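My dog's microchip is registered to the previous owner. How do I change it?
Posted 30/08/2021 in Lost and Found Pets 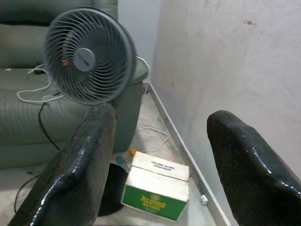
A gray desk fan with a round grille.

Teodor Vik
We took over an older dog named Kekik from a man who was moving overseas. The vet scanned her last week and the chip works, but the record still has his name and a phone number that has been shut off. All I have from him is a handwritten note and her rabies certificate. The chip company's site says the current owner on file has to approve the change by email. I wrote to him twice and got no answer. She slipped out of the yard once already and I would like this fixed before it happens again. She has a tag with my number for now, but she is good at losing collars. The last three digits on the chip are 961 if that tells anyone which company it is.

Birger Wallin
The last digits won't tell you anything. The first three are the ones that point to the maker, and even that doesn't always tell you where the chip is registered. Ask the vet for the full number and put it into one of the free chip lookup pages. It will list the registry or registries that have a record.

Then call them. Don't use the web form. The form only knows how to email the old owner. When I did this for a shelter dog named Estov, the woman on the phone asked for:

a vet bill or record in my name
the adoption paper
a signed statement saying how I got the dog and when

I sent those in and the change went through after a second call. Your handwritten note should count for something if it has his signature and a date on it. If there is no date, say so in your statement and don't add one yourself. Some registries wait a set time for the old owner to object, so ask how long that is. Ask about the fee too. Some charge for a transfer and some don't.

In the meantime, have the vet's office put your phone number next to the chip number in their own file. If someone calls the registry and gets nowhere, the next call is often to the clinics in town.

Alvar Backlund
just get a new chip put in, cheaper than arguing with them

Snežana Begović
I would not do a second chip yet. A scanner may pick up the old one first, and then you are back to the dead phone number. If the registry flatly refuses, you can register the same chip number with a different one. Both will come up in a lookup, so a finder has a chance of reaching you. Keep trying the first one anyway.

Also check your county license. Ours is tied to the rabies tag, and that record was still under the old owner when we got our dog. It took one visit to the counter with the certificate.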